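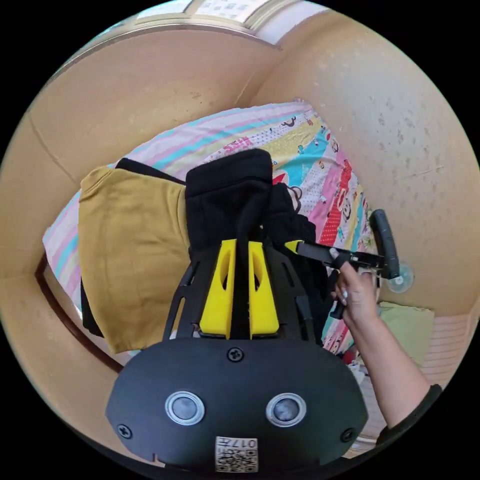 Folding and Storing Clothes: Frequently Asked Questions
Plirkia Home Care

Can I fold clothes on a bed?
Yes. Pull the quilt flat first. A soft surface gives slightly, so smooth each garment by hand before the first fold.

How should I sort the pile?
By colour, then by weight. Keep black garments together and check them for lint under good light. Yellows and other brights go in a separate stack.

What fold do you recommend for tops?
Lay the top face down, fold both sides to the centre, then fold up from the hem in thirds. The finished width should match your shelf or drawer.

How high can I stack?
Up to 291 mm on an open shelf. Knits should be stacked lower — the bottom layers crease under load.

Do your dividers fit every drawer?
No. The Vultonier divider needs an inside depth of at least 211 mm. Measure from the drawer base to the underside of the rail above.

Can I store clothes against an outside wall?
Leave a gap of 3 cm behind the stack. If the wall is spotted or stained, find the source of the moisture before putting anything near it.

How often should stored clothes be refolded?
Every 2 months. Reverse the creases each time.

Last updated: Wednesday, October 7, 2020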